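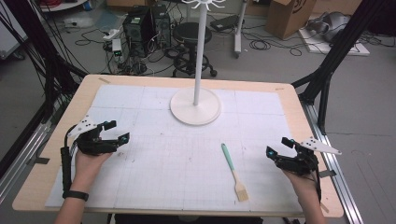 Sarita Grewal has asked that the second access road at Tralska go in before any more plots are released, and we agree.

**Progress to 25/08/2024**

- Drainage: 250 metres laid, 119 still to do.
- Plots: 40 pegged out. Dundex has priced the kerbs.
- Lake edge: planting put back to April.

Spending is within the grant. We need your approval for the road change before Jasen can start on the lower site.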